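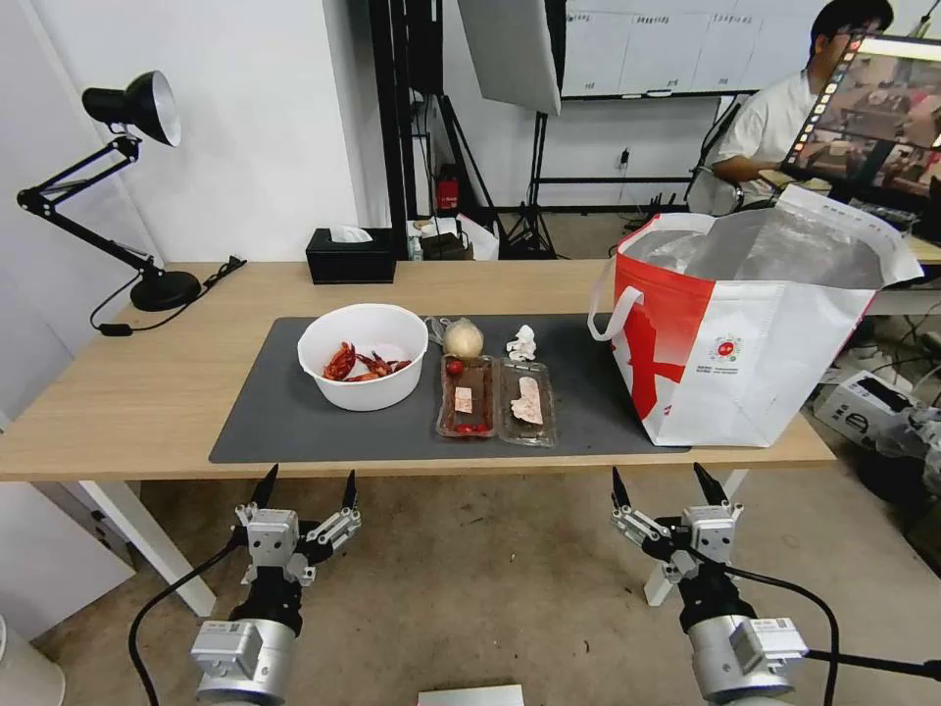
Friday evening, the shopping

I have bought too much again. Ekaette comes for supper, so I took the big red and white bag – the one with the silver lining, good for cold things.

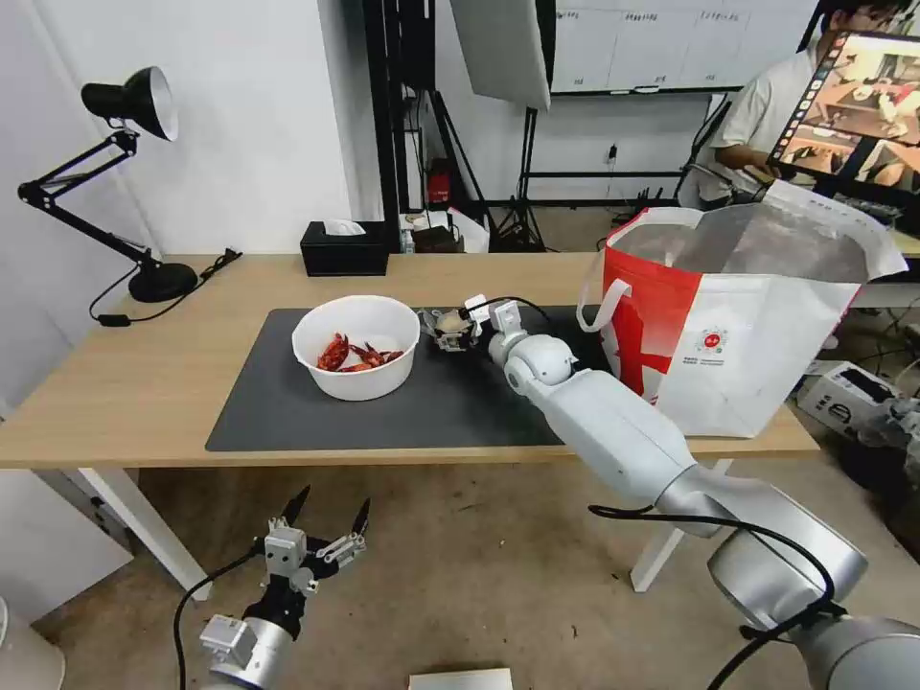 The bowl by the lamp.

The crayfish got the white bowl. I still must ask Chidubem how long his mother cooks her sauce.

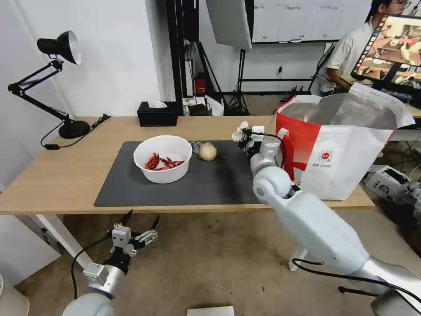
Crayfish, and the bag behind.

For the tomatoes I paid too much at Goka, I think. Next week I try Daza.

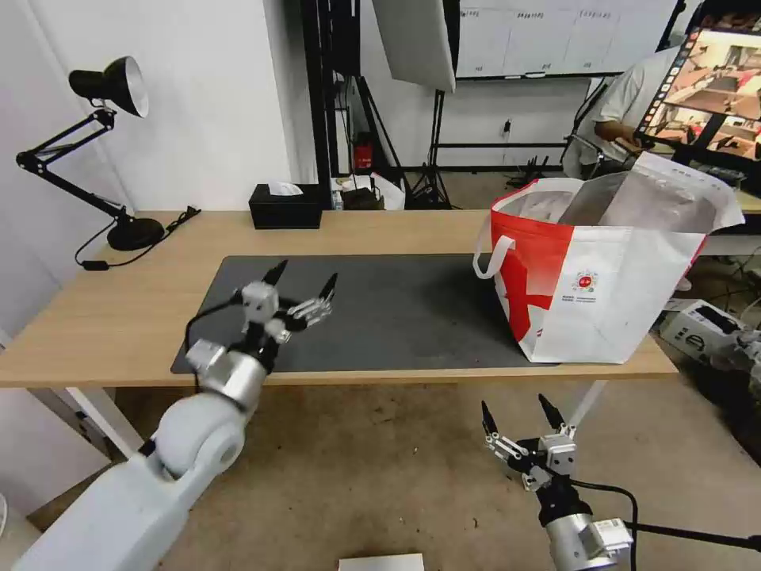 Did I remember the rice? There are 2 packets in the cupboard from last time.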